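Numbering moving boxes or writing the room on them?

Posted in: Moving and Storage
January 24, 2024

rurnari_west
Hello all. We move from Kisham to Wirbridge in March, which is 316 kilometers. I started to pack in December and I already have 19 boxes in the hallway. My question is simple. Do you write the room on each box, or only a number, and keep a list on paper? My sister says a list always gets lost.

plumtree9
Room name, on two sides, big letters. A list is one more thing to look for when you are tired.

Haemmerli_fan
I don't agree with plumtree9. When we moved, three boxes said "kitchen" and the coffee filters were in the last one I opened. With numbers you look at the list and go to the right box.

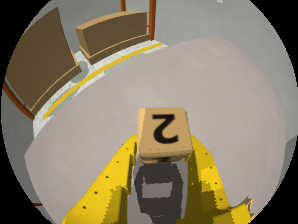
My list is a school notebook, and I take a picture of every page with my phone, so it can't get lost. Each line has the number, the room and the five most important things inside. Write the number large and in thick black, like the 2 on that small box, which you can still recognize upside down. Be careful with 6 and 9, please put a line under them.

plumtree9
Fine, but who carries your notebook when the movers ask where box 14 goes? They want to read "bedroom" and walk.

rurnari_west
Maybe I can do both, number on top and room on the side. Is colored tape worth the money?

oldstairs
I used tape from Hämmerli, one color for each floor. It held well on cardboard but came off the plastic tubs. For tubs I would use a paper label.

Haemmerli_fan
Both is good. Start the list today, before you close more boxes.

rurnari_west
Too late for the first 3, I will have to open them again.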